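Perguntas frequentes — recolha de lixo e reciclagem, residência Orkusside

Quando passa a recolha?
Todos os dias úteis, às 7h. Sacos na porta do corredor antes disso. Depois das 7h fica para o dia seguinte.

Que sacos posso usar?
Qualquer cor para o indiferenciado, desde que bem fechado. Papel vai solto no ecoponto do piso 2.

E vidro?
Contentor da rua Brelau, ao lado da lavandaria. Nunca no corredor — já houve cortes.

Perdi a chave da casa do lixo.
Pedir outra na recepção. Custa 47 coroas, paga-se na hora. Cartão ou dinheiro.

Posso deixar móveis?
Não. Marcar com a Zastavero, é gratis até 200 kg. Acima disso pagam à parte.

O óleo de cozinha?
Garrafa de plástico, tampa apertada, entregar na recepção. No lava-loiça não, por favor. Em março entupiu o piso todo.

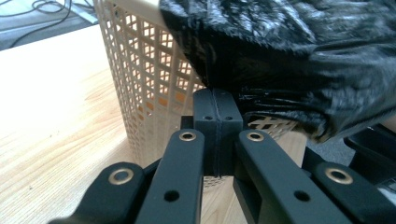
Texto: Kadir Ertürk | Serviços aos residentes

O cesto do quarto é da residência?
Sim, fica no quarto quando saírem. Sacos são por vossa conta. Rolos à venda na loja Tekin, rés-do-chão.

Cheiros, bichos, saco roto no corredor?
Avisar logo, a qualquer hora, pelo formulario dos residentes. Com número do quarto, senão não conseguimos ir lá.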